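Setting up your first word list

I wrote Gokusell because I kept meeting lovely words in old books and losing them again by bedtime. It comes with 3,000 headwords already loaded, but the real fun starts when you make a list of your own, so let's do that now!

1. Open the program and choose Lists, then New List. Give it a name you'll recognise later. (I have four called "misc" and I regret every one of them.)

2. Pick a dictionary to go with it. Skumbridge is the British one and it's what I use myself. Uchida is smaller, only 1,000 entries, but it's very good on words borrowed from Japanese.

3. Type your first word and press Enter. If the spelling is in the dictionary, the origin fills itself in - language first, then the oldest form we have.

Note: capitals matter. "Polish" and "polish" are two separate entries, and so are "August" and "august".
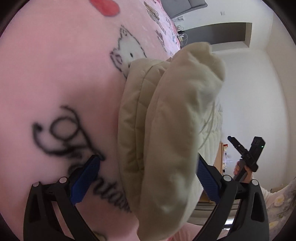 4. If the origin box stays blank, don't panic. Click Add Origin and write whatever you know, even if it's only "Dutch, I think". You can tidy it up later, and the question mark beside the word stays there until you do.

5. Now add a sentence. Please don't skip this one! Griet Declercq tested the December version for me and found she remembered the words she'd put in a silly sentence far better than the ones she'd left bare.

6. Press Save. A list can hold up to 484 words, and after that you'll be asked to start a second one.

Caution: Merge Lists can't be undone. If the same word is in both lists, the newer note replaces the older one, so make a copy first (File, then Duplicate).

Sharing a list

Choose Share and you'll get a code with 16 characters in it. Send that to a friend, who pastes it into the box under Lists, Receive. Accents should come through perfectly well now - Ainhoa Garrido sorted out the trouble with ñ, bless her. If you're still on the old Dinutport file format, convert your list before you share it. The steps for that are in the next section.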